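The Arms Are the Cheap Part

Anyone who has priced a two-armed tabletop robot knows the pleasant feeling of reading the first quote. Anyone who has paid for one knows the second feeling, which arrives with the invoice for everything else.

At Clevbridge, a small shop that teaches robots to do household chores, the spreadsheet began with a single row marked "robot." By September it had 1119 rows, 800 of them under the heading "misc." Cable had its own tab. Screws had a tab and, eventually, a password.

The planners at Clevbridge now work from what they call the Jester rule: whatever you set aside for the arms, set the same again aside for what the arms will touch, knock over and be bolted to. Baskets count. So do mugs, tablecloths and stemware, which finance approved on the fifth try, under "consumables."

Walls are another matter. A bench needs a background, backgrounds need variety, and variety means somebody spends a Sunday choosing wallpaper on a company card. Chauke, which builds frames for outfits like this one, quotes panels separately. Tasetti, its cheaper rival, includes them and charges for the corners.

Our advice to first-time buyers is dull. Hold back $1000 per bench for cable alone. Buy the spare gripper with the first order, while the salesperson still returns calls. Measure the doorway. And put one person in charge of glassware, preferably someone who has already broken some at home and knows what it costs.

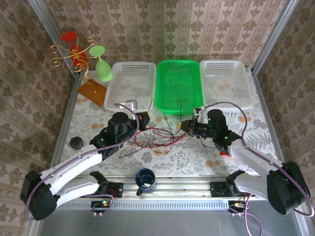

A two-armed bench at Clevbridge, with baskets, mug and glass stand.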